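Home | News | What's On | Swap Shelf | Back Issues | Contact

Print this page | E-mail to a friend | 14 comments

The folding corner: small cloths, thin cloths and the ones that won't lie flat

8th December

Hello again from the linen table, and thank you to everybody who wrote in after the last newsletter about fitted sheets. I had hoped to move on to something grander this time (curtains, perhaps, or the great duvet cover question) but so many of you asked about the little things that I have put the curtains off until January. By little things I mean the odd pieces of printed cotton and jersey that every household seems to gather up: muslins, bibs, pillowcases for small pillows, squares saved from outgrown pyjamas, and the thin patterned cloths that come out of the wash looking like something you'd wipe a bicycle with.

Pink cloth with a navy print, on a white table: 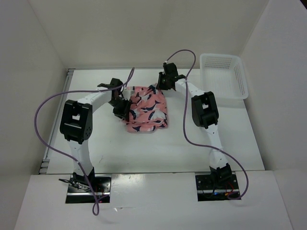
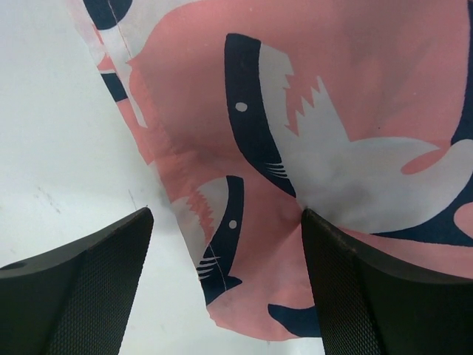 I do think thin cloth is harder than thick cloth, whatever people say. A bath towel has some weight to it and more or less goes where you put it. A light printed piece has ideas of its own. You smooth one side and the other side creeps up, you pull the top corner straight and a ridge appears somewhere in the middle, and by the time you have chased that ridge out to the edge you have forgotten which way round you were folding in the first place. I have been folding for the Pladano linen store for a good many years now and I still lose my patience with a muslin now and again, so please don't feel bad if you do too.

The first thing I would say is to give yourself a proper surface. The bed is lovely and convenient, and I know it is where most of us end up, but a soft mattress lets the cloth sink and every dip underneath turns into a crease on top. A plain table is much kinder. At Pladano we have a long one with a smooth top and I wouldn't swap it for anything, though at home I make do with the kitchen worktop once the breakfast things have been cleared off it. Wipe it and let it dry before you start. I once folded a whole pile of pale pillowcases on a worktop that had a smear of marmalade on it, and I shall leave you to imagine how many of them had to go back through the machine.

Next, find your corners before you do anything else. It sounds so simple that I feel a bit silly writing it down, but it really is where the time goes. Take hold of two corners along the same side, give the cloth one good shake, and lay it down away from you, letting the far edge land first. Then use the flat of your hand, starting in the middle and moving outwards. Fingertips tend to drag thin cotton and make little peaks, and then you have to go back and start again — the flat of the hand is so much gentler.

Patterned pieces bring up a question of their own, and it caused quite a lively discussion over tea last month. Do you fold with the print on the outside or the inside? I was brought up to fold print inwards, to keep it from fading on the shelf, and for years I did it without thinking. The trouble is that you then have a cupboard full of plain backs and have to unfold half of them to find the one you are after. These days I fold print outwards for anything belonging to children, who like to spot their own things, and print inwards for the good tablecloths. There was some tutting at this, but I am sticking to it.

For the folding itself, I like thirds for the long way and then a half for the short way. Halves and halves again will do perfectly well, only you end up with all the thickness on one side, and the pile leans. Ours at the store used to lean so badly that it had to be propped up with a box of pegs. With thirds you can tuck the raw or worn edge into the middle, so the pile looks neat even when half of what is in it has seen better days (and I speak as the owner of a good many such things).

If a piece simply isn't square, and lots of them aren't after years of washing, don't fight it. Fold to the straightest edge you can find and let the crooked one hide inside. I used to tug and stretch them back into shape, and all I ever managed was to pull the hem out.

A few of you asked about ironing first. My own feeling is that life is short and muslins are many, but if you take them off the line while they are still the tiniest bit damp, smooth them flat and leave them for a few minutes before folding, they come up very nicely. Do make sure they are quite dry before they go in the cupboard, please! We had a bag come to us from Jibrin Road in the autumn that had plainly been put away damp, and although it was sweetly meant, the smell stayed with us for days.

Now for the store news. We have sorted 1,316 pieces of linen since last January, which I can hardly believe when I look at the size of our back room. Of those, 191 were small printed cloths of the kind I have been talking about, and 66 of them are still on the shelf and looking for homes. If you have a new baby in the family, or a grandchild who dribbles, do come and have a rummage. We also have 48 single pillowcases without partners, all clean, and very good for storing shoes or jumpers.

The Akley branch would be glad of larger towels if you have any to spare, and we are always short of cot sheets. Please leave bags inside the porch and well away from the step, where the rain gets in.

I shall be back with curtains next time, hooks and all.

Print this page | E-mail to a friend | Share (22)

Previous item: Soup lunch dates | Next item: Prola Hall car park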